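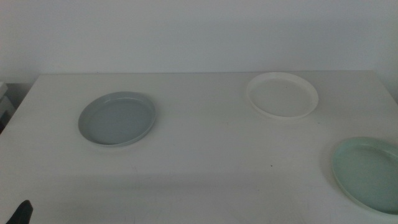 Plate segmentation losing the white one — worth fixing in software or just change the setup?

Giltar forum > Perception and Planning > Help wanted

marrow_lane
Posted July 2025

Hello everyone, and thank you in advance for reading, as I do tend to go on a bit. I'm working on a table-clearing task with three plates: a gray-blue one, a mint-green one and a white one, all sitting on a white table against a pale wall. The blue one is found every time. The green one is found nearly every time, although the mask gets ragged when the plate runs out past the right side of the view. The white one up near the back edge is the trouble. Some runs I get a lovely clean mask, and some runs I get a thin crescent along the rim and nothing else, and then the planner dutifully fits an ellipse to the crescent and picks a grasp point in the middle of nowhere.

I'm using the stock Giltar segmenter on the fixed camera, color only, with Cerkel doing the planning after it. I've recorded 3,877 stills so far and was about to start labeling a pile of them for fine-tuning. Before I give up my evenings to that, is there something simpler I'm missing?

pudding_kernel
Oh, welcome to the white-on-white club! I spent most of last October in there. My first question is what your confidence threshold is set to, and whether you're letting the segmenter do its own contrast normalization. The default stretches over the whole picture, and with a big pale tabletop and a big pale wall it has hardly anything to stretch. Try switching it to local tiles. You've got a faint gray line along that rim and some shading where it curves up, and that is plenty for the network if you stop squashing it.

marrow_lane
Threshold is at 70 percent, normalization is whatever it came with, which I'm guessing means whole picture. I'll try tiles tonight. Thank you!

ostler9
I'm going to be the grump and disagree before this gets too far. Put a dark mat on the table and go do something more interesting. You can tune contrast until your hair falls out and you'll have a segmenter that works on one table under one set of lights. A mat takes a minute and the plates will pop right out.

pudding_kernel
@ostler9 I do see the appeal, and I've got a mat in my own drawer, but doesn't that depend on what the project is for? If the thing has to clear tables in somebody's kitchen, the kitchen comes with its own table.

ostler9
Then get the rest of the pipeline going on the mat and come back to perception afterward. I've watched people spend a whole season on masks and never once close the gripper on anything. Fix one thing at a time, is all I mean, and start with the thing that tells you whether your grasps are any good.

marrow_lane
You're both making sense, which doesn't help me decide! I should have said that the white table is part of the task. It's what the Flendthorpe setup specifies, so I can use a mat for debugging but the final runs have to be on the bare top.

tilly_quaternion
Hi marrow, may I wander in from the planning side? I don't think the mask is your worst problem. A poor mask now and then is a fact of life. What worries me is that Cerkel took a crescent and went ahead and planned on it. There's a shape check you can switch on in the fitting step: it compares how much of the fitted ellipse's outline has mask pixels near it, and if the coverage is too low it refuses and asks for another look. It's off by default, I suppose so that people's demos don't stall.

The other thing you have going for you is that the plates look to be about the same size and shape. With a fixed camera and a known table plane, you know pretty well how big that ellipse should come out at any spot on the table. Put that in as a prior. A crescent on its own fits a hundred ellipses, but a crescent plus a known diameter fits only one or two, and you can throw out the one that hangs off the back of the table.

One caution, and I learned it the slow way — measure the plane again if anybody bumps the camera. A small tilt hardly matters for the plate nearest you and matters a good deal for the one at the back.

marrow_lane
Tilly, that is wonderfully clear, thank you. I hadn't thought of the size prior at all. Does it work for the green one too, given that the right part of it is outside the view?

tilly_quaternion
It should, and better than for the white one, seeing that you have a good long stretch of rim to go on. Just make sure the coverage check only counts the part of the outline that falls inside the image, or it will reject a perfectly good fit. There's a setting for that, called clip_to_view.

I still wouldn't grasp on it unless the arm can comfortably get there. Knowing where the far rim is and having seen it are two different levels of trust, and I'd plan to pick it up by the near rim.

kerfuffle_k
Adding a small one. Mask out the gripper before you normalize. If the black tip pokes up into a corner of an otherwise pale picture, it drags the bottom of the range down, and your whole-picture stretch gets spent on the gripper. The Kostiuk plugin will do it from the joint angles, or you can just block out the corner by hand if you always shoot from the same home pose.

pudding_kernel
Ooh, that's a good one, and I'd bet it's half the reason the results come and go from run to run. Marrow, does the arm park in exactly the same place every time?

marrow_lane
Not exactly, no. Sometimes the tip is in the corner and sometimes it's just out of view. I have never once thought to line that up with the bad masks. Going to sort the logs by it now.

marrow_lane
Back again, with tea. I ran 1,000 of the stills through three ways. Whole-picture normalization with the gripper left in was the worst by a long way. Blocking out the corner helped more than I expected, and local tiles on top of that gave me a usable white plate in almost all of them. The tiles did bring up something new, though: the scuffs on the tabletop are now being outlined as very small, very confident plates.

ostler9
And there's your season gone.

pudding_kernel
Ha! Minimum area filter, before the fit. With tilly's size prior you'd be throwing those out anyhow, so I wouldn't lose sleep over it.

tilly_quaternion
Agreed, the prior will take care of the scuffs. Do the filter first all the same, as it's cheaper than fitting ellipses to smudges. Would you post your config once the coverage check is in? I'd like to see what threshold you land on for the back plate.

marrow_lane
Will do. And ostler, I did put the mat down this afternoon to test the grasps by themselves, and my approach angle is off by a fair bit on the blue plate, so I owe you that one. New thread for the angle, I think, once I've worked out which of my transforms is the wrong way around.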